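March 13, 2025

Went to the Silarer meeting at the library after all. They want 700 households signed up before they'll put in the new meters, and the man at the front kept saying our bills would drop by 22 percent. Drop from what? I asked twice. He said the figures came from the Lasberg trial, which ran through February and nowhere near a full winter. Renzo Barbieri signed on the spot. He also bought the magnetic bracelet, so I'm not taking that as a sign.

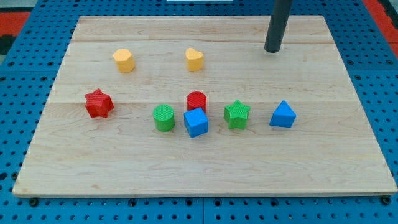

A fixed rate for 3 years sounds fine until you read page 2, where "fixed" covers the supply part and leaves out the delivery charge. I read it again after supper and it hadn't improved. The brochure has a chart of our "energy mix," every source a neat little colored shape, tidy as those blocks standing up on the pale wooden board, and I trust it about as much as I'd trust the blocks to heat the kitchen. Where does the gas go in that chart? I couldn't find it.

Elero sent a letter too, same promise in a different font. I put both in the drawer. Will call the state office tomorrow and ask what a delivery charge is allowed to do. Need to find last year's bills first.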